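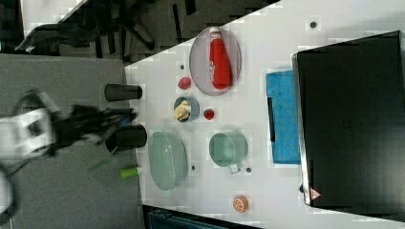

Home | Kids' Corner | Ask Us | Puzzles

What does an army map reader do?

My auntie drives a supply lorry in the army, so I've heard a lot about maps! Soldiers use them to find the safest way to carry food, tents and water.

Every map is covered in a grid of squares, and each square has its own number. Say you're looking for Mastley camp and I tell you it's in square 44 38. You go along the bottom until you reach 44 – then up the side to 38. Along first, then up. I still mix them up when I'm in a hurry.

Wiggly brown lines show hills. If they're squashed close together, the hill is steep and your legs will know about it.

Why not just use a phone? Well, batteries run out, and some places have no signal at all. Paper keeps going (unless you drop it in a puddle).

Shares 400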